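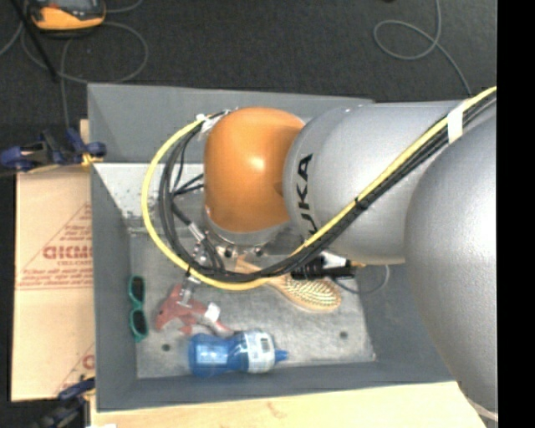

The hard part of picking things out of a bin is deciding when to stop trying.

That is how Ida Hamann puts it after two years on the grasp planner at Plemska, a small software company that writes picking code for warehouses. Her team's program, called Gramov, looks at a pile of mixed goods, picks a spot to grab, and moves the arm there. When a grasp fails, it has to choose: try again, try something else, or call a person.

The old version tried again. It would score every possible grasp, take the best one, miss, and then take the same one a second time. "The scores hadn't changed, so why would the choice?" Hamann says. One night in December the arm went for the same hairbrush 40 times before the time limit ended the run.

The new version keeps a memory. Each failed grasp lowers the score of the grasps close to it, and the penalty fades as other objects are taken out and the pile shifts. Njoroge Mussa wrote the first draft in an afternoon and then spent weeks on the fading. If it fades too fast, the arm goes back to its bad habit. Too slow, and it gives up on things it could easily reach.

The test bin holds ordinary household goods, and the mix matters. Sunglasses have thin frames and dark lenses, which depth cameras read poorly. A translucent bottle can show up with a hole in its side, as far as the camera is concerned. A hairbrush gives a clean reading along the handle and a noisy one over the bristles. The planner also has to find room for the gripper itself, and objects near a wall often leave too little of it.

Then there are the cables. The arm is a KUKA, and the lines to the gripper run along the outside of it. Gramov's collision model used to treat the arm as bare metal. Britta Teuber added a padded shape around the cable loop, and the planner promptly threw out a third of its paths near the bin walls. She trimmed the shape until most of them came back. The wrist now turns the long way around on some picks, and a cycle takes a little longer.

Hudgate, a parts distributor, will get the update first. Its acceptance test is 1000 picks, with no more than 200 calls to planning per shift wasted on repeats. Upendo Waweru, who runs the trial there, has asked for one more thing: a log line, in plain words, each time the arm gives up. Mussa is writing it now.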